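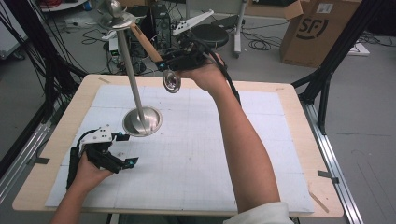

Large white sheet on a light wooden tabletop, with two hand-held grippers.

Sandenport Residential Listings and Parcels
Data card and README, version 8

Summary

The Sandenport Residential Listings and Parcels data set joins homes offered for sale in the Sandenport area to the county parcels on which they stand. It covers single-family houses, townhouses, condominiums and vacant residential lots. It was prepared by the Kellent Property Data Office for use by planners, appraisers, lenders, students and members of the public who need a consistent record of asking prices and property traits by neighborhood.

Each row in the main table is one listing period, meaning the time from the day a property is first offered to the day it is sold, withdrawn or allowed to expire. A property that is withdrawn and offered again more than 60 days later receives a new row. If it returns to the market sooner than that, the earlier row is reopened and the gap is recorded in the field days_off_market.

Last revised: May 30, 2021

Contents of the release

listings.csv
The main table. One row per listing period.

parcels.csv
One row per tax parcel. Includes lot size, land use code, year built and flood zone.

price_changes.csv
One row for each change to an asking price. Joins to listings.csv on listing_id.

neighborhoods.csv
Names and codes for the 12 neighborhoods used in the release, with the date on which each boundary was adopted.

boundaries.zip
Neighborhood outlines in a common map format. State plane coordinates, in feet.

CHANGES.txt
Notes on every version.

All tables are comma-separated text in UTF-8 with a header row. Dates are written year, month, day, with hyphens. Missing values are left empty. Zero is never used to stand for a missing value, with the one exception given under Known problems.

Geographic coverage

The release covers the city of Sandenport, the unincorporated area of Lutby, and the strip of county land between them along the Yeoh Canal. Properties on the east bank of the canal are assigned to Lutby for the whole period, including those annexed by the city after they were listed. Users who need the legal jurisdiction at the time of sale should use the field juris_at_close and should not infer it from the neighborhood code.

Manufactured homes on rented lots are outside the scope of the release, as are timeshares, boat slips sold apart from a dwelling, and buildings with more than four units under one title.

Main fields in listings.csv

listing_id: Identifier assigned by the Office. Stable across versions.

parcel_id: Links to parcels.csv. Empty for condominiums whose unit had not been given a separate parcel number when the listing opened.

nbhd_code: Neighborhood code, from neighborhoods.csv.

prop_type: House, townhouse, condo or lot.

list_date, end_date: First and last day of the listing period. The end date is empty for active listings.

end_reason: Sold, withdrawn, expired or active.

ask_first, ask_last: First and last asking price, in whole dollars.

sale_price: Recorded consideration, in whole dollars. Taken from the deed. Present only where end_reason is sold.

living_area: Heated or cooled floor area in square feet, as stated by the listing broker.

beds, baths_full, baths_half: As stated by the listing broker.

pool: Yes or no. Community pools are not counted.

hoa_fee_month: Owners' association fee, converted to a monthly amount.

new_build: Yes where the listing opened before the certificate of occupancy was issued or within one year after it.

days_off_market: Days between withdrawal and relisting for reopened rows.

area_flag: Set to 1 where the stated living area and the county's figure differ by more than 200 square feet.

Sources and preparation

Listing records are supplied by participating brokerages under a written agreement with the Office. Parcel records come from the public tax roll. Sale prices are read from recorded deeds and are never taken from the listing record, even where the broker has entered one.

Matching between listings and parcels is carried out in two steps. The first step compares the parcel number given in the listing with the tax roll. Where no number was given, or the number is not on the roll, the second step compares the street address after standard abbreviations have been applied. Records that remain unmatched are reviewed by staff. Those that cannot be resolved are kept in listings.csv with an empty parcel_id and match_status set to "none".

Duplicate listings are common where two brokerages share a property. Rows with the same parcel, the same opening price and opening dates within 8 days of each other are merged. The earlier date is kept. Descriptions and remarks written by brokers are used during this review and are then removed.

Lot sizes in parcels.csv are those on the tax roll at the time of preparation. They are not adjusted for later splits or mergers. A lot that was divided for new construction will therefore carry the same lot size in every listing period before the division, under the parent parcel, and the new parcels will have no listing history of their own.

Intended use

The data set is suited to the study of asking prices, time on market and the gap between asking and recorded price, by neighborhood and by property type. It has been used in the Office's own reports on new construction near the canal and on condominium fees in central Sandenport.

It is not an appraisal and must not be used as the only basis for one. It should not be used to screen individual buyers or tenants, or to set insurance terms for a single address. Figures for neighborhoods with few sales in a period can move sharply from one version to the next, and the Office recommends that users combine periods before publishing averages for Yeoh Landing and Lutby North.

Known problems

Homes sold without a broker are absent. This affects rural Lutby more than the city, where sales within families and sales to a neighboring owner make up a larger part of the market.

Builder inventory is incomplete. Several builders list one home of each plan and sell the others from the site office. The count of new_build rows should not be read as a count of new homes.

In version 6 and earlier, hoa_fee_month was written as zero both for homes without an association and for homes whose fee was unknown. The two cases have been separated for listings opened after that version. Older rows have not been corrected and are marked with fee_legacy set to 1.

Living area is reported by brokers, and practice differs on enclosed porches and finished garages. Use area_flag to find the rows most affected.

Some deeds record a nominal consideration. These sales are kept, with sale_price left empty and nominal_deed set to 1.

Privacy

Names of owners, buyers, sellers and agents are not included. Street addresses are replaced by the parcel number, which is itself a public record. Interior photographs and showing instructions are not collected. An owner who believes that a row contains private information may write to the Office, and the row will be withheld from the next release while the request is reviewed.

Changes in version 8

Added juris_at_close.
Added nominal_deed.
Redrew the boundary between Canal Street and Old Harbor to follow the rail line. Affected rows carry the new code; the former code is given in nbhd_code_prev.
Removed duplicate condominium rows caused by a change in unit numbering.
Corrected list_date for lots entered with the date of the plat.

Updates

The Office issues two versions a year. The next is planned for release after the June tax roll has been certified. Earlier versions remain available on request, and identifiers are not reused.

License and citation

The data may be copied, shared and adapted for any purpose, provided that the source is named and any changes are stated. Boundary files are subject to the same terms. No warranty is given as to accuracy or fitness for a given use.

Suggested citation: Kellent Property Data Office. Sandenport Residential Listings and Parcels, version 8. 2021.

Corrections should be sent in writing to the Kellent Property Data Office, Records Desk, with the listing_id and a copy of the supporting document.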